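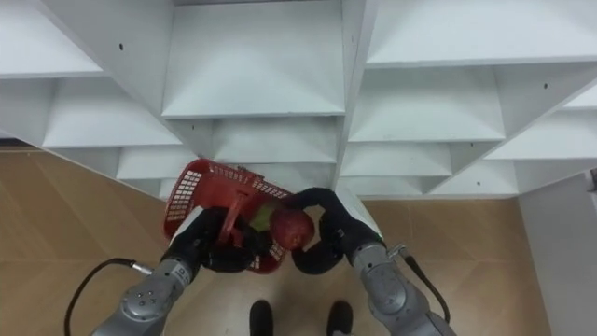
Iracema Valadão

18 de maio de 2020

3.2 Onde a fruta fica

Quando comecei a estudar a arrumação de fruta à vista, no projeto Dirnex, eu achava que o móvel era detalhe. Imagina! Perdi semanas com isso. Acabei ficando com a estante branca de nichos abertos, com furinhos para os suportes de prateleira, e com a cesta vermelha de plástico, dessas de compras, que é pequena mas dá conta do recado. O branco me agradou logo de cara: uma maçã vermelha ali dentro se acha de longe, e eu queria justamente separar a cor da fruta da cor do fundo (na estante antiga do Cabello, toda escura, a fruta roxa sumia).
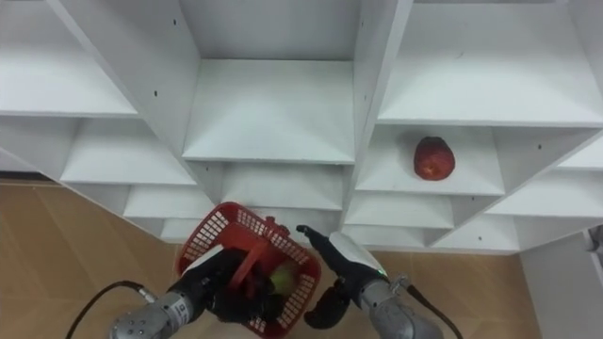
A outra questão era a altura. Nos 257 registros de arrumação que reuni em agosto, 190 usavam só os nichos de cima e os do meio, e confesso que fiquei surpresa, pois eu mesma teria enchido tudo de baixo para cima, como faço na minha despensa! Foi daí que tirei a regra que chamo de "uma fruta, um nicho". A Figura 3 mostra bem o que quero dizer: a pera deitada no nicho central grande, o mangostão no de cima à direita, a maçã logo abaixo dele, e as fileiras inferiores vazias. Gosto muito dessa disposição, embora reconheça que ela gasta espaço. Com fruta miúda eu faria diferente, e volto a isso na seção 4.

Figura 3. Pera, mangostão e maçã em nichos separados da estante branca.
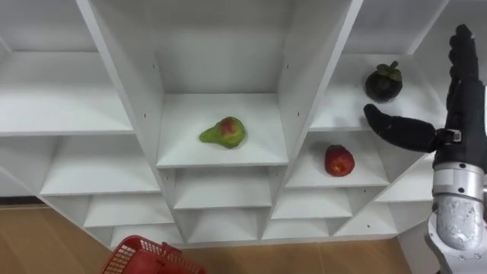

3.3 Registros que deixei de fora

Dos 257, descartei 97 na análise de cor, quase todos com saco ou embalagem em volta da fruta. Para a altura mantive todos, já que a embalagem ali não atrapalhava em nada.

© 2020 Grondstead. Todos os direitos reservados. | Contato | Voltar ao topo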